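德雷尔蒙龙胆酒(Drelmont)

德雷尔蒙龙胆酒,苦味利口酒的一种,以龙胆根为主要原料,产于Drelmont山区。颜色淡黄到稻草黄。苦,土味重,回味略甜。当地人多数直接叫“根酒”。与一般的草本苦酒不同,配方里香料很少,有的酒厂只用根、橙皮和糖三样。

名称
“根酒”一词出处不详。旧税册里写作“苦根水”,后来酒标上才统一用产地名。注意与Pledinbridge出产的根汁汽水区分,后者不含酒精,两者常被搞混,网上不少词条也写错。

原料
主要用黄花龙胆的根。植株长得慢,野生的要好些年才能挖,太嫩的根苦味不够,而且出汁少。传统采挖地在海拔1,156米的高地牧场一带,现在多为种植根。挖根在九月,叶子发黄以后。挖出来先洗泥,切片,一部分鲜用,一部分晾干。鲜根做的酒青草味、泥土味明显;干根的颜色深,苦得比较圆,有点像皮革。两种混用的也很多,比例各家保密。

橙皮用干的,白瓤要去掉。胡萝卜片见于少数农家配方,取甜味,商业产品基本不用。
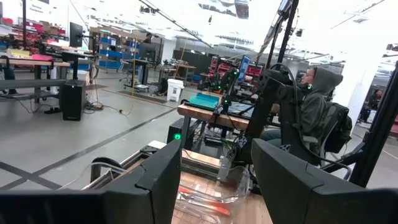

透明塑料容器,内装橙红色长条物

制法
分两类。

浸渍法。根片泡在中性酒精里,时间从几周到几个月不等,各家差别很大。滤出,加糖浆、加水降度,静置,再滤一次。不蒸馏,所以颜色留得住,市面上黄色的基本都是这种。酒精度一般不高,开胃酒的路子。

蒸馏法。根切碎加水发酵,靠根里自身的糖,然后再蒸馏。出酒率很低,贵。成品无色,酒体干,度数高,Skelel酒厂的“高地版”为49度,是这一类里度数较高的。严格来说蒸馏法做出来的不算利口酒,因为不加糖,但是当地习惯上还是放在一起讲,本条也一并收录。
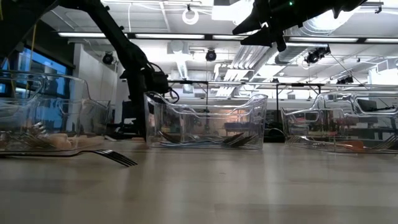
浸渍法的难点在过滤。龙胆根含胶质,滤不干净的话瓶底会结絮,冷藏以后更明显。絮状物不影响饮用,口感也没差,但卖相不好。Skelel早年用棉布过两道,后来改纸板过滤,浑浊的问题少了,有老顾客嫌味道变薄。争议至今没有定论。

另外色素问题。部分廉价产品加焦糖色或人工黄色素,颜色亮得不自然。传统产品放久了会变暗,正常现像,不是变质。

主要产品
Skelel:当地最大的一家,浸渍、蒸馏都做。常规装500毫升,瓶身细长,软木塞。高地版每年限产3,000瓶,只在产区和邻近几个镇卖。
Thongsuk:外来品牌,加了柠檬草和姜,甜度偏高。算不算正宗根酒,有争论。行内一般归到“风味根酒”。
农家自酿:没有商标,集市上散卖,质量参差。
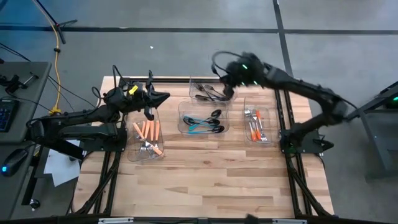 有读者留言认为,Thongsuk不该列在这个条目下面,龙胆根在它的配方里只是配角,苦味主要靠别的草药撑着,“喝完嘴里全是姜”。另一条留言意见相反:产区从来没有正式的法定标准,既然包装上写了龙胆,又是浸渍法做的,就应该收。目前本条暂时保留,待补来源。

饮用
冰镇纯饮最常见,小杯,饭前。也有加冰块和一片柠檬的,兑苏打水的比例一份酒对三份水。兑汤力水偏苦,新手慎试。蒸馏型不冰,常温,饭后喝。

调酒方面,可以代替一部分味美思,配金酒效果较好。和威士忌搭容易打架,泥煤味重的更不行。糖浆要少放,利口酒本身有糖。 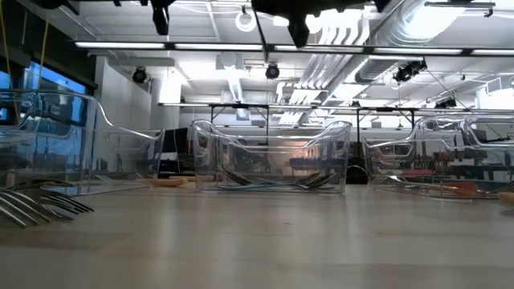
佐餐以咸、油的东西为主。硬质奶酪、腌橄榄、风干肉、烤坚果。甜点不合适,黑巧克力例外。苦味会把清淡的鱼味盖掉,所以白肉鱼一般不配,烟熏的可以。品酒会上小食多是自取,餐具不讲究,图中那种银色金属叉就够用,成簇平放在浅色木桌面上,齿朝一个方向,后面是透明塑料餐具盒。叉子旁边最好再放一碟清水饼干,换酒的时侯清口用。杯子选小号郁金香杯,闻香清楚。平底小杯也行,产区酒馆里都用这个。

保存
未开封避光直立,阴凉处。开封后浸渍型建议冷藏,几个月内喝完,放久了香气先掉,苦味还在。蒸馏型没这个问题,盖紧即可。软木塞长期接触高度酒会发脆,不要横放。

注意事项
龙胆与白藜芦外形相近,后者有毒,开花前靠叶片辨认:龙胆叶对生,白藜芦叶互生。自行采挖有误采中毒的先例,不建议。多地野生龙胆受保护,采挖需许可。胃溃疡患者、孕妇不宜饮用。

参见
苦味利口酒
味美思
根汁汽水(Pledinbridge)

本条目“历史”一节尚缺,待补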